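3. Camera placement and operator workload at the Kostside site

Fixed cameras now cover most public squares and transit stops in mid-sized towns, yet few studies look at how the position of each camera affects the people who watch the screens. In this section we report on the Kostside site, where the Vumum video platform had been in daily use before our study began. 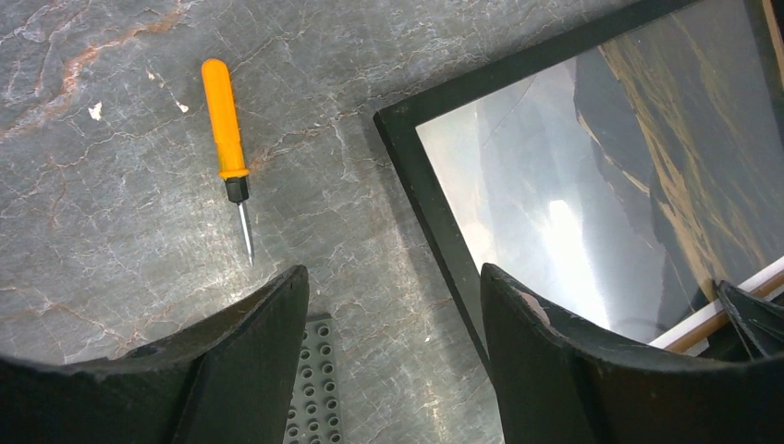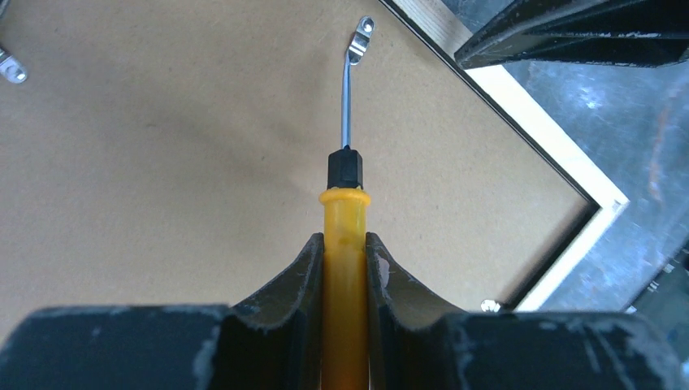
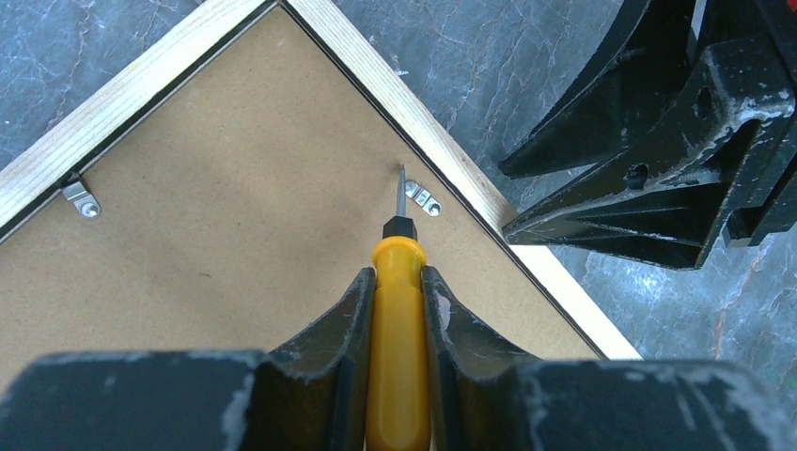

Figure 4. Screwdriver with a yellow handle (first and second images); back of a picture frame with metal hanging brackets (third image).

Hetik Institute – Department of Public Safety Systems

3.1 Setting

The control room receives video from 100 fixed cameras. Two operators work each shift, and each has a desk with six screens. Cameras are grouped by street, following the scheme proposed by Olszewski. Before the study, the groups had been set by installation date, so that neighboring cameras often appeared on different desks.

3.2 Procedure

We logged every manual camera switch for 30 days under the old grouping and for the same number of days under the street grouping. The second period began in May. An event was counted when an operator opened an incident form. Switches made during maintenance were removed by hand. Operators knew that switches were being logged but were not told which measure we would compare.

3.3 Results

A total of 1325 events were recorded over the two periods. Of these, 409 involved a person or vehicle moving between the views of at least two cameras. For this subset, operators made fewer switches per event under the street grouping, and they lost sight of the subject less often. For events within a single view we found no clear difference.

Night shifts did not follow the same pattern. Operators on these shifts often kept a wide view of the main square open on one screen – a habit that predates the platform – and switched less under both groupings. We therefore treat night shifts separately in Section 4.

3.4 Limits

The two periods differed in weather and in the number of street markets held. We did not correct for either. The incident form was also shortened by one field between the periods, which may have led operators to open it more readily.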